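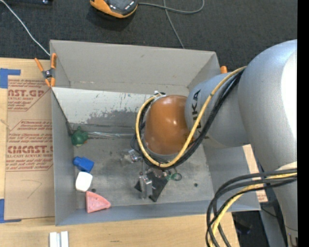 The Clirner starter kit costs £177 and is sold for sorting small parts from an open bin, and most of the bother with it comes down to setting up the bin. A loose one gets nudged out of place and the arm then reaches for things where they used to be. Spring clamps on the rim, like the orange-handled ones on the grey bin, are cheap and come off quickly when you want to tip everything out. Leave the paper on any acrylic sheet you keep on the bench, as it scratches easily.

Mark the bin's position with tape at two corners before you start. Give the cables enough slack for the arm's full reach, then tie them back so they don't hang in the bin.

Small things that settle against the side are the hardest to pick up. Elmont sells a sloping insert for this at £19, though Soudabeh Pakzad cut hers from an old shelf and it does the same job.

Wipe the floor of the bin with a damp cloth and let it dry before putting anything back. Grit gets into the gripper. The kit comes with 2 spare fingertips, and ours needed changing in March.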